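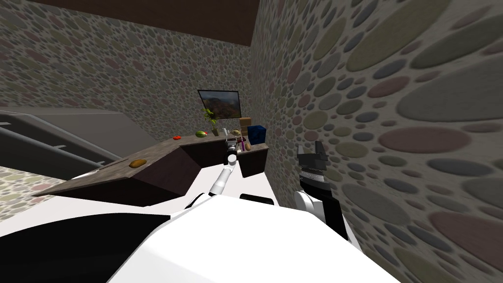 Attachment 1: render, kitchen counter, flat grey-brown top

Ticket 1891 – Lubis display client, washed-out colours on second monitor
Opened: June 17, 2024
Site: Gorkton office
Priority: 7

Reported: dark browns look grey on the right-hand monitor. Left-hand monitor is fine. Same file, same viewer.

Checked cable and swapped ports. No change. Brightness on both set to 100.

Monitor was reading the signal as limited range. Set to full in the Mekent driver panel. Blacks correct until restart, then back to limited.

Driver build is 394, installed in March. Known fault in the Lasodov notes – range setting is not saved if the dock is powered before the PC. Changed power order, restarted twice, setting held.

User reports the fault again after sleep. Reproduced. Turned off deep sleep on the dock as a stopgap.

Status: pending, waiting for next driver build. Do not close.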